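Home Our Work Grants Reports Contact

Flandadby Community Orchard and Press
Progress report to the Crichton Fund, covering the spring and summer up to the end of August

Dear friends at Crichton,

Thank you, first of all, for your patience over this report, which I had hoped to get to you before the early apples came in and which I'm now writing with a crate of them beside my chair. It has been a good season, if an odd one, and I'd like to tell you how your money has been put to use and where we are behind.

When we last wrote, the lower field at Flandadby was still mostly brambles, and the old trees along the lane hadn't been pruned in longer than anyone could remember. Ognjen Omerović took charge of the pruning in late winter and was very firm with us (he had to be, because we are a sentimental bunch and kept pleading for branches). The trees looked terribly bare in spring and I will admit I worried. By June they had put on so much new growth that I had to go and apologize to him. The crop is smaller than last year's, as he warned us it would be, but the apples are bigger and there is far less scab on the ones we've picked so far.

The new planting went in as well. We put in 30 young trees, all on the half-standard rootstock we described in our application, with stakes, ties and rabbit guards. Two of them failed in the dry spell and will be replaced this winter from our own nursery row, at no cost to the grant. The rest have taken nicely, and the mulch we were given by the tree surgeons in Rido has kept the weeds down wonderfully, although it did bring us a great many mushrooms.

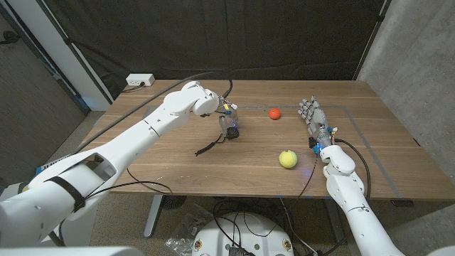

Water was the real trouble. The plan was to run a line down from the upper tank to the new rows, and we had allowed a weekend for it. The trench hit a shelf of rock not far from the gate and we ended up going the long way round by the hedge, which used up nearly all the spare pipe and a good deal of good humor. It was finished in July. Until then the watering was done by hand, mostly in the evenings after seven, and I want it on record how many families turned out for it with cans and buckets, some of them with very small children carrying very small cans.

The extra pipe and fittings put us over on that line of the budget. We have covered it out of what we saved on fencing, as Shona Wihongi agreed with your office by phone, and the change is shown in the spreadsheet sent along with this letter.

Now to the press. As you know, we had meant to buy the Irkeo, secondhand, from a cider maker who was retiring. He has decided not to retire, and good for him, but it left us without a press in the middle of the year. We have looked at two others since. One was too big to get through the shed door. The second is a hand-cranked model with a sound frame and a cracked tray, and Shona thinks a replacement tray can be made locally. We would like to go ahead with it if you are happy for us to do so. It would be slower than the Irkeo, though it would also be a great deal easier for the school groups to use, and we'd be left with a little money toward proper bottles.

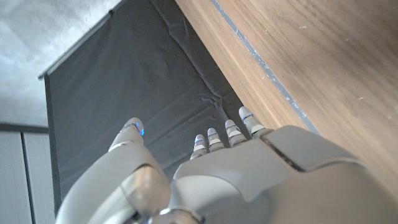
4 min read

Speaking of the schools, the visits have gone better than I dared hope. The children came for blossom in spring and again in early summer to thin the fruit, a job that grown-ups find painful and that nine-year-olds do with real relish. We learned to keep the groups small and to do the talking part first, before anyone has seen the wheelbarrows. The teachers have asked to come back for pressing day, and one of them wants to try grafting with her older class, so Ognjen is setting aside some rootstock for her.

The grafting evenings for adults have been slower to fill. We held the first with only a handful of people there, all of whom seemed to know more than I do. I suspect we put it too early, when many of our neighbors are still at work or getting supper on, and the next will start at 7:30 instead.

Between now and the end of the year we plan to pick and store the late varieties, settle the question of the press, hold pressing day, and replace the failed trees once they're dormant. The shed roof also needs attention over the north corner. That was never part of your grant and I'm not asking, but you did tell us to mention anything that might get in the way, and a wet shed might.

If somebody from Crichton would like to come and see the place, please do. October is best. Wear boots, as the bottom of the lane floods, and let Shona know beforehand so she can leave the top gate unlocked.

With warm thanks from all of us at the orchard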